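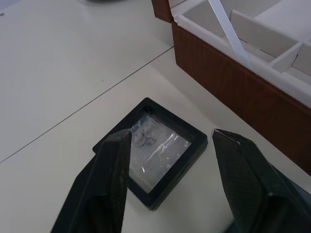
Report on the Visit to the Mulcahy Film Store and Screening Rooms

Members of the Varnuvex Film Society travelled to the Mulcahy in April as guests of its programming department. The purpose of the visit was to inspect the print store, to observe the preparation of a feature for public exhibition, and to discuss the loan of titles for the Society's winter season of horror and fantasy cinema.

The party was received at 10 am by Jarlath Ó Dálaigh, Head of Programming, who outlined the history of the collection. The store holds 3,000 reels, of which 800 are catalogued as genre pictures. Most are distribution prints acquired when regional cinemas converted to digital projection. Donations are still accepted, although material showing signs of vinegar syndrome is now held in a separate vault pending assessment.
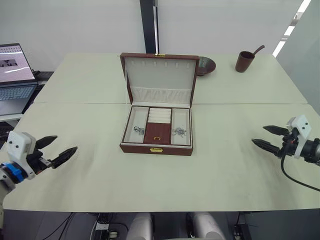 Mr Ó Dálaigh then led the group to the inspection benches, where a print of the creature feature Skornar was being wound through by hand. Staff record each splice, scratch and missing frame on a card that travels with the cans. Skornar has faded noticeably towards magenta in its second half, and members were shown a short passage beside the same passage from a later print. Opinion was divided. Several members preferred the faded copy for the swamp sequences, while others considered that the loss of green did the monster no favours.

Screening Programme

After lunch the party attended 3 screenings in the smaller auditorium. The Vakitz, a slow and largely wordless ghost story, was the most accomplished of these, and its closing reel was received in silence. The sound level was set rather high for the two shorts that followed – a matter raised with the projectionist and corrected before the second title.

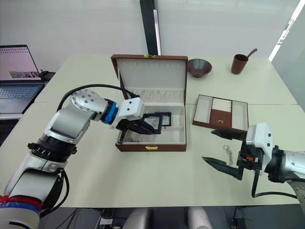 On the day of the visit.

Loans and Further Arrangements

The Mulcahy has agreed in principle to lend Skornar and The Vakitz, subject to an inspection of the Society's projection equipment. Freight is to be met by the borrower, and prints must be returned tail out in their original cans. Members wishing to assist with the season's programme notes should advise the Secretary in writing. The Society records its thanks to Mr Ó Dálaigh and to the projection staff for their courtesy throughout the day.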